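4. Wall finish, worktop colour and the tenant's view of upkeep

4.1 Background to the question

Landlords in Vusel and Skelik have long been free to choose the finish of kitchen walls without asking the people who live with them. The housing rules in force in Vudska cover damp, ventilation and the height of sockets, but say nothing on colour or texture. In practice the choice has been made by the firm that holds the repair contract, and in most of the older blocks this has meant a single shade of cream gloss, renewed whenever a flat falls empty.

The pattern began to change when the Mok estate was refurbished. Tenants there were offered a choice between plain painted plaster and painted brick for one kitchen wall, and between a pale and a dark worktop. The offer was popular, and other estates asked for the same. It also raised a question that the earlier sections of this paper leave open: whether tenants who choose a finish are more content with it two years later than tenants who were given one.

Mixed schemes deserve particular attention. A white brick wall meeting a flat olive-green one, with a black worktop in front, places three quite different surfaces within arm's reach of each other, and each asks for its own kind of cleaning. Brick holds dust along the joints. Flat paint marks when it is rubbed. A glossy black top shows crumbs and water spots that a speckled one would hide. 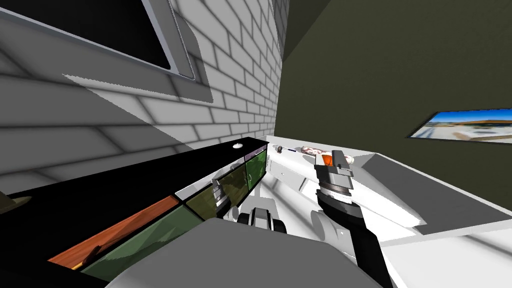 It was never the colour that bothered me, one respondent wrote, it was being told to use a soft brush on the brick and a damp cloth on everything else, and then finding that the inventory clerk had marked the paint as worn. The same respondent would have kept the brick, given the choice again, but would have asked for a washable paint beside it. Remarks of this kind were frequent enough in the written comments that we treat upkeep as a separate heading from appearance.

4.2 Method

A postal questionnaire of 30 items was sent to households on all the estates described in Section 2. It was designed to take 15 minutes. Returns were accepted until the end of September, and 2,765 usable forms were received. Forms were set aside where the household had moved in after the refurbishment of its block, as the occupants could not compare the old kitchen with the new.

Satisfaction was measured on a five-point scale for appearance and again for ease of cleaning. Respondents were also asked who does most of the cleaning in the home. This item proved useful. Where the person filling in the form was also the person who did the cleaning, the two scores tended to lie further apart, with appearance rated well and upkeep rated poorly.

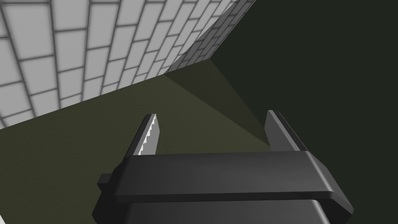
Figure 1. Computer-rendered view with a dark gripper in the foreground.

4.3 Findings

Tenants who had chosen their own finish gave higher scores for appearance on every estate. The gap was widest in Vusel, where the former cream gloss had been in place longest, and narrowest in Skelik, where some blocks had already been repainted in other shades at the tenants' own cost. For ease of cleaning the picture is less clear. Choice made little difference to the score for painted plaster. For painted brick, those who had chosen it were more forgiving of it than those who had not, although both groups mentioned grease behind the cooker.

Dark worktops divided opinion more sharply than any wall finish. Some households described them as smart and easy to live with. Others wrote at length about limescale, and several had covered the top with a cloth or a large board. We found no link between these views and the size of the kitchen. There was a modest link with daylight: households in north-facing flats were more likely to regret a dark worktop, whatever they had felt about it when the samples were shown.

The written comments also point to a fault in the way choices were offered. Samples were small, and were shown in the estate office under strip lighting. A number of tenants said that the green they had picked looked grey at home – or, in two cases, brown. The Mok office has since allowed samples to be borrowed overnight, but the change came too late to affect the forms considered here.

4.4 Limits of the data

The survey did not reach tenants who had left, and it is likely that some of the least contented households are missing for that reason. Nor were the repair records for Skelik complete. Scores for upkeep on that estate should be read together with the notes on repainting in Section 5.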